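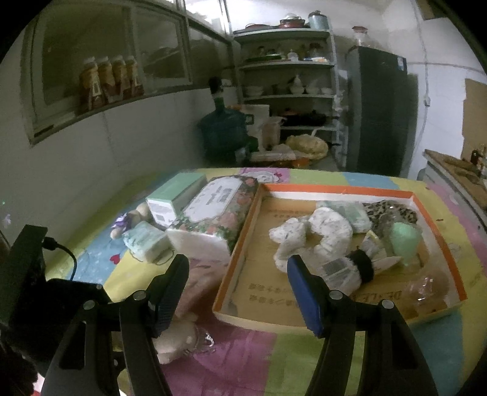

Brondum Patchwork Table Cover

Category: Home > Table Linens > Kids & Party

A bright cloth for gift tables, play corners and craft days. The print is a patchwork of yellow, pink, sky blue, lilac and green panels with small hearts and cartoon figures. Busy prints like this one hide crumbs and marker spots between washes.

The cover measures 143 cm wide and comes in two lengths. The short one suits a card table. The long one covers a folding table with a drop at each end. Hems are double stitched. Corners are square.

Wash cold with like colors and hang to dry. Iron on the back side only. Do not bleach. Expect the first wash to take out the fold lines from the package.

Item no. 400-19. Sold singly. Matching napkins are listed under Drullano and ship separately.

Trays, toys, gift boxes and other items are not included. Unused covers can be returned in the original bag. Orders placed by noon on Sunday go out with the next morning's pickup from the Chiba warehouse.

Last updated: November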